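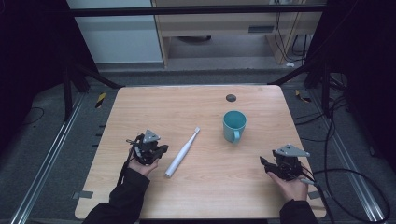 Toothbrush mugs are the dirtiest clean-looking things in most homes, and mine was no better until I started giving it its own turn in the weekly wash. The trouble is all at the bottom. Water runs down the handle of the brush, takes the toothpaste with it, and sets into a gray ring you will never notice, as you have no reason to look. So take the brush out and lay it down somewhere flat. An electric one is best set at a slant with the head pointing away from the edge, like the white one beside the teal mug, and well clear of any cable hole if your table has one. I have fished a brush head out from behind a desk. It did not go back in my mouth.

For the ring itself, put a spoonful of baking soda in the mug, add enough white vinegar to make it fizz, and go and do something else for 9 minutes. Then scrub with an old brush head, which is the only job an old brush head is still fit for. Rinse hot. Matte glazes show soap streaks, so dry the outside with a cloth that has not been near the frying pan.

The brush needs the same attention. Pull the head off and rinse the metal post, where a paste of truly historic age will be waiting. Wipe the handle with a damp cloth, and stand it up to dry with the head off. Don't boil anything. I know a man in Brultthorpe who boiled his and now brushes by hand.

Check the foot of the mug too. If it is rough it will scratch a wooden top, especially a pale glossy one, and a mug with a big loop of a handle invites people to drag it. Lift it. A felt dot or two from the hardware store will cover you against guests.
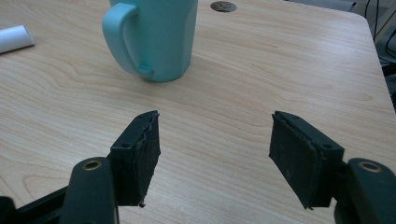 Huw Rees writes that vinegar is a waste of good vinegar and that a denture tablet left overnight does the whole job, ring and all, for pennies. I tried it in September. He is right about the ring, and the mug tasted of mint for over 7 days, so keep that one for mugs that live in the bathroom.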